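Chapter 12
Projection and Viewpoint

Before you start
You should be able to use similar triangles (Chapter 2) and the tangent of an angle. The exercises at the end of the chapter need a ruler, a protractor and squared paper.

Terms introduced in this chapter
centre of projection, picture plane, principal axis, parallel projection, perspective projection, equidistant projection, vanishing point, foreshortening

12.1 From solid to flat

A drawing, a map and a photograph all do the same job. Each takes points that lie in space and gives each one a place on a flat surface. The rule that does this is called a projection. Since space has one more dimension than paper, any projection must lose something. The choice of projection is a choice about what to lose.

Two families cover most practical work. In a parallel projection, every point is carried to the picture plane along lines that all run the same way. Lengths parallel to the picture plane are kept true to scale, whatever their distance. Builders' plans are drawn like this, and so are most assembly sheets. In a perspective projection, the lines all pass through one fixed point, the centre of projection. Near things come out larger than far things of equal size. Straight lines remain straight, except that a line passing through the centre of projection shrinks to a single point.

A third family, used for very wide views, gives up straightness as well. The angle between a ray and the principal axis sets the distance of its image from the middle of the picture. In the equidistant form, the two are simply in proportion. Let r be the distance from the middle of the picture, f the focal length and a the angle from the axis. Then

perspective: r = f tan a
equidistant: r = f a (a in radians)

For small angles the two rules nearly agree. Take f = 2 cm and a = 30 degrees. The perspective rule gives r = 1.15 cm and the equidistant rule gives r = 1.05 cm. As a nears a right angle, the first value grows without limit, while the second stays finite. A flat perspective picture can therefore never show a full half-space, but an equidistant one can, inside a circle. 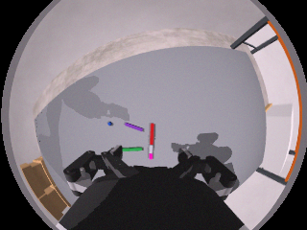
Figure 12.1 A wide circular view over a floor. Straight structures curve towards the rim.

A line that passes through the principal axis is still drawn straight under the equidistant rule. All other lines bow outwards, and the bowing is greatest for those well away from the middle. When measuring from such a picture, always find the middle first.

12.2 Size and distance

Let an object of height h stand parallel to the picture plane at distance d from the centre of projection. By similar triangles, the height of its image is

h' = f h / d

Worked example. A post 12 cm high stands 30 cm from the centre of projection. The focal length is 2 cm. Find the height of the image.

h' = 2 × 12 / 30 = 0.8 cm

If the distance is doubled, the image is half as high. If the height and the distance are both doubled, the image is unchanged. It follows that a single perspective view cannot by itself tell a small near object from a large far one. Some further fact is needed, such as a known length, a second view, or contact with a surface whose position is known.

Contact is often judged from shadows. A shadow is itself a projection: the lamp is the centre of projection and the surface is the picture plane. A distant lamp gives what is close to a parallel projection. Where an object touches the surface, it meets its own shadow. Where it is raised, a gap may be seen between them, depending on the viewpoint.

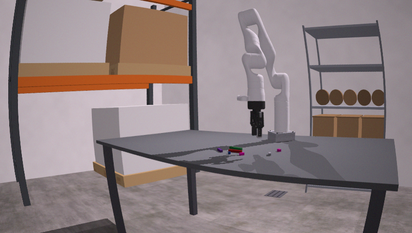

Figure 12.2 Long soft shadows on a tabletop trace the outline of the arm and gripper.

The edge of a shadow is sharp only if the lamp is small compared with its distance. A broad lamp lights part of the border region and leaves an even change from dark to light, called the penumbra. The width of the penumbra grows with the height of the object above the surface. In construction work in this book, the lamp is taken as a point and the penumbra is ignored.

12.3 Edges and foreshortening

A length that is tilted away from the picture plane is drawn shorter than it is. In a parallel projection at right angles to the picture plane, a rod of length L tilted by an angle b is drawn with length L cos b. A rod of 27 cm tilted by 30 degrees is drawn 23.4 cm long. In perspective, the drawn length also depends on where the rod lies, and the near half takes up more of the image than the far half.

Curved edges need more care. A circle viewed at a slant is drawn as an ellipse in parallel projection. A shallow curve viewed nearly end-on may be hard to tell from a straight line. Plot several points along the edge before joining them. 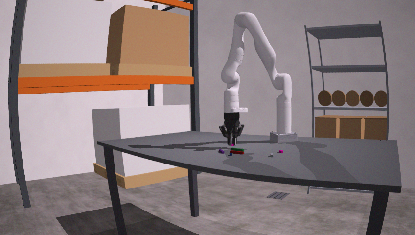 Figure 12.3 Table with a slightly curved top and a gently bowed front rim.

The survey sheets of the Lonuvow district, used in Exercise 27, show both effects. The plan sheets are in parallel projection. The hillside views were drawn in perspective from the footbridge at Zunis, and the quarry face is strongly foreshortened in them.

12.4 Choosing a viewpoint

For a rectangular object, a viewpoint square to one face shows that face in its true shape and hides depth. Raising the viewpoint and moving it to one side brings a top and two sides into view, but none of them then keeps its right angles. Parallel edges that recede from the picture plane run towards a shared vanishing point. 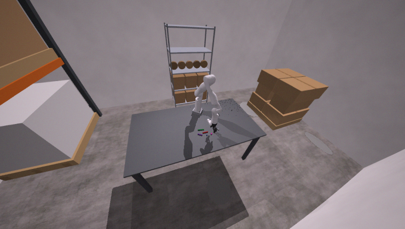 One reader of the draft objected that beginners should be taught the square view alone until they can measure from it without error, and that slanted views lead them to guess at lengths. The order of the exercises allows for this. Those in Set A use square views only, and Set B may be left until Chapter 13 has been read.

Whichever viewpoint is chosen, state it on the drawing. Give the height of the centre of projection, its distance from the nearest corner of the object, and the direction of the principal axis. A drawing without these cannot be checked.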